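Getting the spare room back in order

I've been putting off this room since December. It became the place where things went when they had no other place, and with family coming to Trevville for a week I finally needed it to be a room again.

I started with the seating. The brown armchair stays. It came with us from the old apartment and it's the most comfortable chair we own, even if it takes up more floor than it should. The folding chair is only there because I needed somewhere to put the cushions, and I think it may stay too. The fan is staying until the weather changes. I kept the curtains mostly closed while I worked, which helps a little in the afternoon.
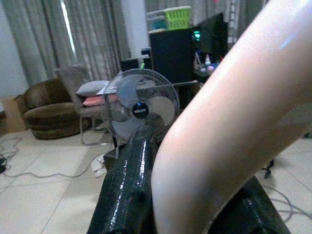

The floor

I like this tile most of the year. It's cream, it's glossy, and it shows every scrap of paper that lands on it. We had carpet before and I never knew how much ended up on the floor – now I do.

I don't use the vacuum in there for small stuff. A broom and a long-handled dustpan are quicker, and I don't have to drag a cord past the fan. The broom is a pinkish one with purple trim that I bought at Gusorent along with some hooks I still haven't put up. I sweep from the walls toward the middle and pick up one small pile at a time. Most of it is bits of paper and tissue.

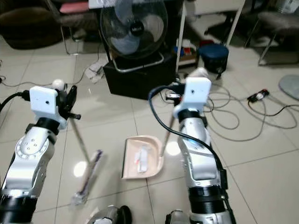 Page last changed in March

After the sweeping, I turned to the table side, where most of the mess comes from. The backpack hangs off the edge of the table with its straps down, and I leave it there so I can find it. The long white box was still on top, along with a pair of glasses and the little white and pink figure. I want the box in the closet before the week is out. The figure can stay where it is.

Under the table is worse. There's a power strip and a knot of black cables, and I haven't decided what to do about them. I looked at a cable tray from Achterberg, but it has to be screwed in from below and I don't want holes in that table.

The mesh wastebasket is next to the pale wooden stand now. It used to be in the hall and the trash didn't make it that far. It fills up with wrappers and crumpled paper faster than I'd like. 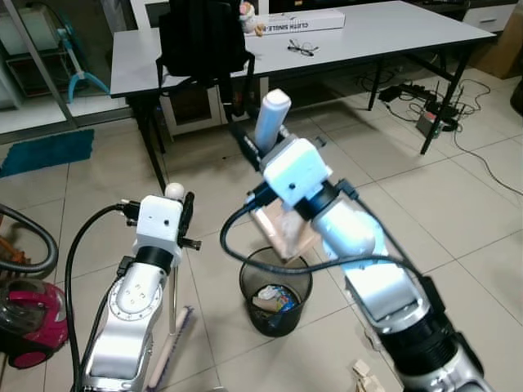
Still to do

Cables. Hooks. Flatten the cardboard box in the corner, once I've checked that it's empty. Go through the cabinet drawer, which I've been avoiding.

I also need a proper shelf. Somus has one that is 126 cm wide and would fit on the wall by the door, but I'd like to measure again before I order it.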